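カテゴリー:会社について / かごと暮らしの道具
この記事は約4分で読めます

スタサード(Stasard)について

かごの修理と販売の会社です。もとは修理だけ。販売はあとから。最初の仕事は、底の抜けた買い物かご一つでした。直して返したら、近所の方が次々と持ってきてくださって、断れないまま今に至ります。

社名の由来はよく聞かれますが、創業者ミロスラフ・シュチャストニー(Miloslav Šťastný)が若いころ下宿していた通りの呼び名から。綴りは本人の記憶なので、たぶん間違ってます。

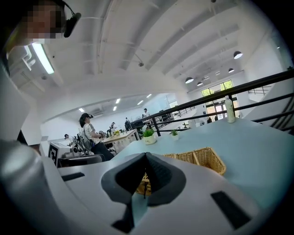
修理の受付は郵送と持ち込みの両方。持ち込みの場合は先にお電話を。縁の傷みがいちばん多いです。天井の細長い蛍光灯、白くて明るいあの光の下で見ると、縁の編みの浮きはだいたい見つかります。お見積りは無料、返送料だけご負担ください。塗装されたかごは色が合わないことがあります。そこはご了承を。

料金
・縁の巻き直し 1565円から
・持ち手の付け替え 応相談
・底の張り替え 現物を見てから
ペット用のかごもお受けしてます。洗ってからお送りくださると助かります。

昨年度にお預かりした修理は591件。うち113件が持ち手でした。持ち手は本当に壊れる。重いものを入れたまま片側だけ持つのが原因で、これは買ったときに説明すべきだったと反省してます。いまは販売品ぜんぶに説明の紙を入れてます。読まれているかは不明。
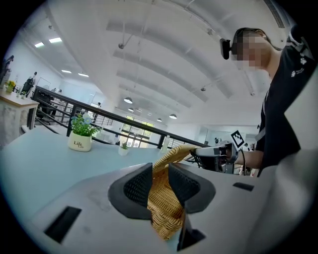
編みかごの縁、両側からはさんで。

販売について。自社で編んでいるものは少しだけ。多くはアマラシンハ工房(Amarasinghe)とクロスタデール(Clostaddale)の作り手からの仕入れです。アマラシンハは目が細かい、クロスタデールは太くて丈夫。好みが分かれます。迷ったら太いほう。細かいほうはほこりがたまりやすいので、使い終わったら乾いたはけで払っててください。

仕入れ担当はコンフォート・アベニェガ(Comfort Agbenyega)。入社前は布の卸にいた人で、素材の話を始めると長いです。お急ぎの方は最初にそう言ってください。
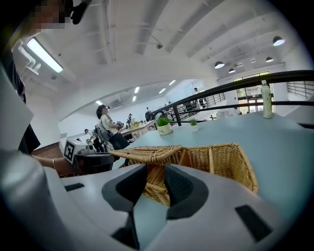
仕入れの話のつづき。年に二回まとめて届きます。次の便は3月の予定ですが、船の都合で遅れることもあり。入荷のお知らせはメールのみ、ファックスは去年やめました。いまお知らせに登録されているお店は251軒。個人の方もどうぞ。予約の取り置きは二週間まで、過ぎたら棚に戻すのでごめんなさい。

教室もやってます。名前は「ジドゥヴァム」(Jiduvham)。初心者向けの編み方教室で、一回で小さいコースターまで。かごは三回通ってもらう必要があります。材料は水に浸してから使うので、袖のまくれる服でお越しくださいい。お子さんは小学三年生から、保護者の方と一緒に。
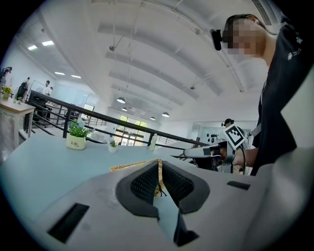
教室の申し込みは電話かメールで。当日キャンセルは材料費だけいただきます。作りかけは持ち帰っても、うちに置いていっても大丈夫。ただし半年たったらほどいて練習用に回します。これで一度お叱りを受けたので、いまは名札を付けて、期限前にはがきを出すようにしました。

求人。修理の見習いを一名。経験不問、座り仕事が苦にならない方。最初の三か月はほぼ縁だけ。そのあと底、持ち手の順です。見学だけでも可。履歴書は手書きでなくてかまいません。

よくあるお問い合わせ
カビは取れるか。程度によります。写真を送ってもらえればお返事します。
他社のかごでも直すか。直します。
プラスチックのかごは。すみません、やってません。
急ぎの修理は。時期しだい。年末は無理です。

定休日は不定です。お知らせ欄をご確認くださいませ。駐車場は二台分、奥のほうが停めやすい。

最終更新:2023年1月26日

関連ページ
・修理の送り方と梱包のコツ
・持ち手が壊れる前に見るところ
・ジドゥヴァム教室 春の予定
・アマラシンハ工房の新しい編み
・見習い募集のくわしい条件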